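Catering > Serving & Prep > Trays

Search products Go

Last updated: June

Rukow Shallow Steel Tray

The maker calls this a tray for everything. We stock it as a tray. It is shallow and rectangular with rounded corners, in brushed stainless steel, and it sits flat on a table, which the Tovow one we used to carry did not always manage.

Rukow says the finish "resists fingerprints." We doubt it. Brushed steel hides them better than polished steel does, and that is as far as we'd go. The claim of 100 dishwasher cycles comes from their leaflet — we got to 15 before putting this page up and saw no change.

Sold singly or in packs of 2. The pack saves you very little, so buy one first.

Lids are sold by Ots and fit tightly at one end. Trarkska makes a cheaper lid that we sent back.
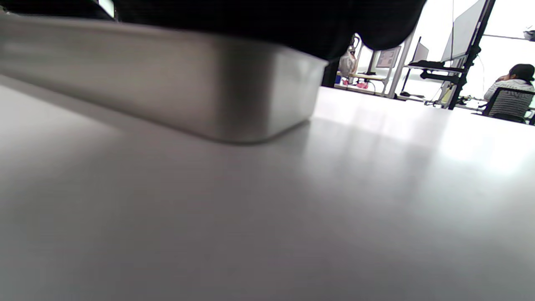

The satin surface will pick up fine scratches if you stack trays without a cloth between them, whatever the box says. Use a soft sponge, go with the grain and skip the steel wool. It's too shallow for soup or anything with much gravy, and we'd ignore the serving suggestion on the label. For cold cuts, cutlery or rolls it does the job.

Returns accepted within 11 days, unused.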